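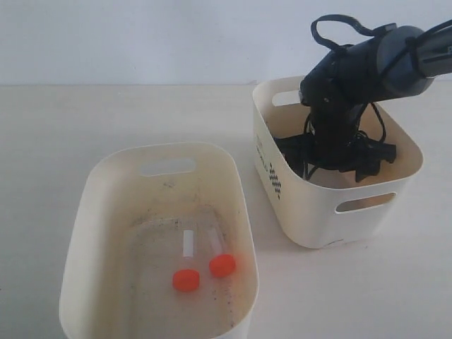 Closing a rental for the cold months: notes from the property manager at Relimmont

Posted 1/15/25

Relimmont manages 12 vacation cabins at the north end of Dindwood, all of them on crawl spaces and all of them fed by wells. The units are booked through Grotalon, a reservation system that also records door codes and thermostat readings. Three cabins stay open through the winter. The rest are drained and closed after the last fall checkout.

The property manager, who has run the closing program for several seasons, described the procedure as mostly a plumbing job. "The building itself will take the cold. The water in it won't," she said. "Everything we do follows from where the water sits."

Power to the well pump is cut at the breaker first, then the water heater is switched off and left to cool before it is drained. The order matters with electric heaters. "If the element comes on in an empty tank, you are buying an element," she said. Faucets are opened from the top floor down, and the low-point drains in the crawl space are left open until spring.

Compressed air goes through the lines next, one fixture at a time. She keeps the regulator low and moves on when a fixture blows a fine mist and then nothing. Traps, the dishwasher pump and the toilet bowls get nontoxic RV antifreeze. Shower valves are worked through both hot and cold, a step she said new hires tend to skip. 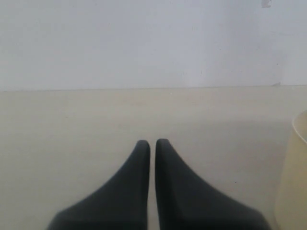 Open gripper with two dark gray fingers, tips toward the far wall.

The largest property, a lakefront house the company calls Yagi, is handled differently. It has 1,604 square feet on 2 floors and a hydronic heating loop filled with glycol mix, so the boiler stays on at a low setting while the domestic water is drained. The mix is tested with a refractometer before closing. "You test it every year. Somebody may have topped off the loop with plain water in the summer and not written it down," she said.

Monitoring is limited. Each closed cabin keeps one temperature sensor and one leak sensor on battery power, reporting to Grotalon – the leak sensor mainly to catch a roof or ice dam problem. Alerts go to the on-call phone. In January the most common alert is a low battery.

Owners often ask to keep a closed cabin available in case a late booking comes in. The company declines. Reopening takes most of a working day, she said, and the lines then have to be blown out again. "One weekend of rent doesn't cover two closings. I send the owner the labor sheet and that usually settles it."

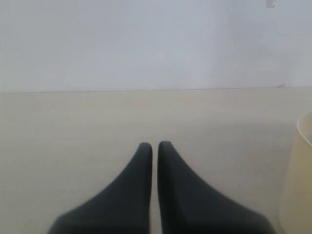

What should an owner do about the refrigerator?

Empty it, unplug it, dry the interior and prop both doors open. If it has an ice maker, disconnect the supply line at the back and drain the inlet valve, which holds enough water to crack.

Mattresses are stood on edge away from outside walls, and linens go back to the office. Pantry goods are removed, including canned items. Window coverings stay half open so that a walk-around can be done from outside after heavy snow.

Reopening begins with the low-point drains being closed and the pump run at partial flow, with a second person in the crawl space listening. The heater is turned on only after a hot tap runs without spitting air. Well samples go to the county lab before the first guest checks in, and the calendar in Grotalon stays blocked until the result is back.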